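Mevport neighbours' help pages
Posted in Planning and new buildings, 1 January 2018

What is happening with the old Dreser site?

Sezer
Hello all, and a happy new year! We've been on the harbour side of Mevport for nine years, and in all that time the Dreser site has been nothing but hoardings. Now there's a notice on the fence saying Cendilus has applied to put up 40 flats with shops underneath. I'm quite pleased (we could do with a baker's) but the notice is so faded that I can't make out when comments close, or whether the footpath through to the quay stays open. Does anyone know where I'd find the proper plans?
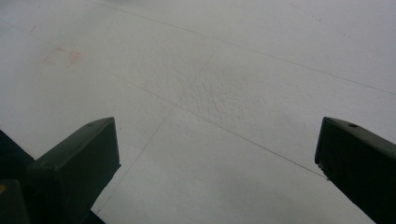
Harbourside9 replies that comments are open until 9 February, and that you can send them by email or hand them in at the council desk. The drawings are on the planning page under "Dreser". Have a look at sheet 10, which shows the footpath moved over to the north side but still open to everybody, with steps and a ramp. Do mention the path if it matters to you, even if you like everything else, as they do read the supportive letters too!

quaycat
think the shops will just be offices in the end, they usually are

Mevport Old Hand
I'd add that the library keeps a paper set, which I found much easier than squinting at a screen. Ask at the front desk and they'll fetch it out for you. It's a big roll, so go when the long table is free.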